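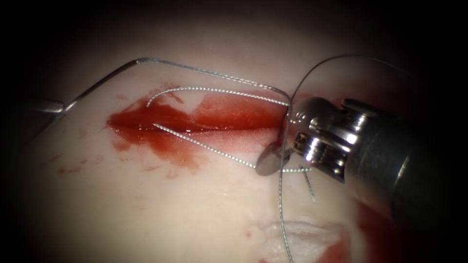 Loris Needle Driver Jaw Fault: Frequently Asked Questions

Last updated 7/22/22

These answers are for surgeons, bedside assistants and lab staff who use the Loris two-arm suturing system. They cover the jaw release fault first reported in February. If your question isn't answered here, write to the Hitell service desk and put the serial number of the instrument in the subject line.

What is the fault?

When the console sends an open command, the jaws of the needle driver may stay closed or open only partway. The console shows the jaws as open. The arm still moves normally, so anything held in the jaws moves with it.

Which instruments are affected?

Needle drivers with a lot number starting in 451. The lot number is etched on the housing, next to the connector. Other instruments in the Loris line use a different cable guide and are not part of this notice.

What causes it?

The drive cable for the jaws runs over a small guide inside the wrist. In the affected lot the guide was finished too rough, and the cable frays against it. Once a few filaments lift, they catch in the guide and hold the jaws closed. Ye-seo Moon's group at the Ouali lab found this by taking apart returned instruments. On the bench, the fault showed up after over 1000 open and close cycles.

Why does the console say the jaws are open?

The position reading comes from the motor at the back of the instrument. There is no sensor at the jaws. If the cable slips or catches past the motor, the console has no way to tell.

Was anyone hurt?

No patient injuries have been reported to us. There were 2 reports from tissue practice sessions. In both, the operator pulled back on an instrument that was still gripping the suture, and the suture tore out of the tissue.

What should I do if the jaws don't open?

Stop moving both arms and take your foot off the clutch pedal. Tell the assistant what is in the jaws. Keep the tip in view.

Do not pull back to see whether the jaws will let go. Do not send the open command again and again. Each try can wedge the cable further.

If there is slack in the suture, have the assistant cut it between the tissue and the jaws, then check that no strand is still looped over the wrist. If there is no slack, use the manual release first.

How does the manual release work?

Press Hold on the arm. Fit the release key into the port on the back of the instrument and turn it counterclockwise until it stops. Someone should watch the view of the tip while the key is turned and call out when the jaws part. Remove the instrument only after that call.

The key is stored in the side pocket of the arm cover. Check that it is there before each session.

Can a tangled suture cause the same problem?

It can look the same. A strand wrapped around the wrist or caught in a hinge can stop the jaws from opening on an instrument with a sound cable. Treat it the same way at first: stop, hold, look. After the instrument is out and the suture is cleared, run the jaw test in the service menu. If the jaws fail the test with nothing in them, take the instrument out of use.

Can I keep using an instrument from the affected lot if it seems fine?

No. The fraying is inside the wrist and can't be seen from outside. A pass on the jaw test does not clear an instrument from this lot.

How do I return one?

Clean it by the usual procedure, bag it, and label it "451 jaw fault." Do not oil it or try to work the jaws loose. If it has already failed, leave the jaws as they are. Ship it to the Zakby service center with the return form. The form asks for the cycle count, found under Instrument History.

What will I get back?

A replacement with the new guide. Instruments with the new guide have a blue ring at the connector.

Will a software update fix this?

No, but one is coming that compares motor current with jaw position and shows a warning when they don't match. It may miss a slow failure, so keep watching the tip.

Who do I contact with a safety report?

Fadwa Shawky handles safety reports at Hitell. Send the session log with your report, and save a copy before restarting the console. A restart erases the motor current data.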